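Skingate Tabletop Kit
Tordale / Bench Equipment / Marker Kits
Part no. 623
Page updated May 2021

Skingate is a tabletop kit for pick-and-place work with a small robot arm and one or more fixed cameras. It gives you tagged blocks to handle, a printed reference sheet to register the cameras against, and a low rail that keeps the parts on the table. It does not include an arm, a gripper or a camera.

Most of our customers already have an arm on a bench and want to know where the objects are without building a detector first. The tags take care of that. Once the cameras are registered to the reference sheet, any block with a readable tag has a known position and orientation in the same coordinates as the arm.

What is in the box

Tagged blocks, translucent and opaque
Reference sheet with four square markers in a two-by-two grid, plus spare prints
White bowl
White rail segments and corner pieces
Matte black table cover
Kakeo software key and printed quick start

Blocks

The blocks are rectangular, with black and white square markers on more than one face. A block that has tipped onto its side or is leaning on something usually still shows a marker to at least one camera. If a block is visible from two sides, Kakeo uses both markers and reports a single pose.

The translucent blocks are the harder set. They pick up the color of whatever is behind them and their edges tend to wash out in depth images. We added them after several labs asked for something less forgiving than painted wood. The markers themselves are printed on an opaque backing, so the tags read the same on either kind of block.

Do not clean the blocks with acetone or strong alcohol. A damp cloth is enough. Replacement marker decals are sold by the sheet and each one is numbered to match its block and face. Put the right decal on the right face or the pose will come out rotated.

Reference sheet

The sheet sits flat on the table and can stay there during a run or be taken away after calibration. We suggest leaving it down if your cameras are on poles or brackets that get bumped. Kakeo can check the sheet at the start of every episode and warn you when a camera has shifted by more than 2 mm.

If you print your own, turn off page scaling and measure a marker with calipers before you use it. Glossy paper causes trouble under overhead lights. The sheets we ship are on heavy uncoated stock.

Rail and table cover

The rail comes in short segments that join end to end. It is low enough for most two-finger grippers to work right up to it, and it stops a dropped block from rolling or sliding off the front of the table. The corner pieces let you run the rail up the sides as well. Segments are held with double-sided tape on the underside; they can be screwed down instead if your table allows it.

The cover is matte but not completely free of reflections. If your arm has status lights near the base, expect a faint glow on the table close to it. This has not caused missed tags in our own testing.

Lighting

Even, diffuse light gives the best results. The white parts can overexpose before the rest of the table looks bright, so set the exposure with the reference sheet in view and bring it down until the marker edges are sharp. A plain backdrop in one color is useful if you plan to separate the objects from the background later. It is not required for tracking.

Software

Kakeo runs on Linux and reads from most USB and network cameras. It publishes block poses, the sheet pose and a confidence value for each marker. Logs are written as plain files that can be lined up with arm data by timestamp. The key in the box covers one workstation and does not expire. Wrist cameras are supported, but they need a separate hand-eye calibration, which is described in the manual.

Known limits

A marker that is partly hidden by a finger or by the rim of the bowl will not be read. Kakeo holds the last pose for 40 frames and then drops the block from the list. You can change this value or turn the hold off.

Blocks standing close together in the bowl can block each other from a side camera. A second view from higher up fixes most of these cases.

The bowl has no markers of its own. If your task needs the bowl position, use the add-on collar or keep the bowl in a fixed place.

Ordering and support

Kits ship from Tordale directly. Customers in the Nordic countries should order through Manninen, who keep stock and handle returns there. Lead time is 22 days for standard kits and longer for custom marker sets. A larger block set is planned for October and will work with the current rail and sheet.

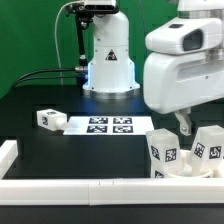
Spare blocks, rail segments and decals can be added to any kit order at no extra shipping cost. For custom sets, send us the marker family and the ID range you already use — we will keep the new blocks clear of it.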